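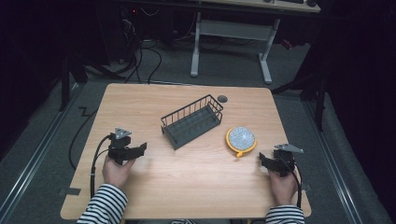

Kikier Kilstead — Workplace Automation Team
How to Record a Task with the Hand-Held Grippers

Beginning in June, part of the rack loading at the Kilstead site will be carried out by robot arms. The arms learn from recordings made by kitchen staff. Employees who record tasks remain on their regular grade, and recording time is paid as working time.

Before you start
Book a table with Seul-gi Hwang. Place only the items on your task card on the tabletop. Run both cables over the outer sides of the table so that they do not cross your work.

Recording
1. Take one gripper in each hand and hold them near the front corners, jaws open.
2. Wait for the tone, then begin at your normal pace.
3. Move one item at a time. If you drop something, carry on — the reviewers will mark it.
4. Return to the starting position and hold still until the second tone. 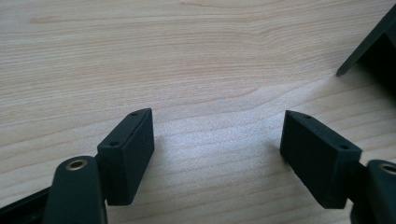 Keep the jaws level with the table as you approach an item, and close them slowly. A full set is 13 recordings. Please take a break after each set, and report any soreness in the wrist or thumb to your supervisor the same day.

What changes for staff
No position is removed under this plan. Loading shifts will include time for checking the arms' work, and training is open to all 97 employees in the department. Questions about schedules should go to Radu Stanciu.

Last updated 05/05/2024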